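**Week 2 – Picking up cloth**

Welcome back, everyone, and thank you for being so patient with the calibration last week. I know it felt like a great deal of fiddling for very little movement, but you will be glad of it today, when we leave the blocks in their box and start on clothes.

Cloth is a different sort of problem. A block has the same shape wherever you put it down, while a jumper has a new one every time you let go. So before you write a line of code, please spend a good while looking through the wrist view and talking with your partner about where you would pinch. Hems, cuffs and hoods are all fair game – try to say why you like one better than another!

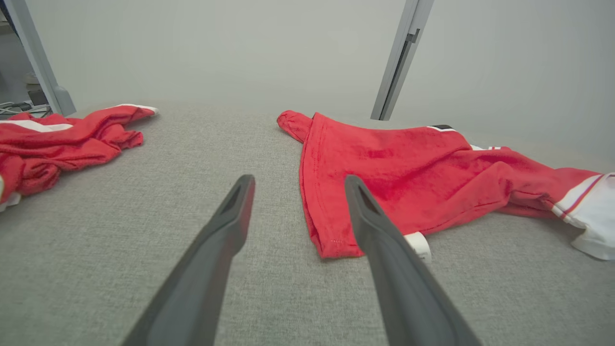

*Fig. 1. Wrist view with the fingers open over two red garments. Note the fold and the line of hem stitching between the fingertips.*

When you have picked your spot, bring the arm down slowly and close at the lowest force setting. Write down every try in the log, the poor ones too, with a few words on where the fingers met the cloth. Tirta Yeoh will come round the benches to help with the approach angle, so do wave if you are stuck.

Logs go to Kurniawati Wattimena by the end of the session, please, with a write-up of no more than 500 words to follow before we meet again.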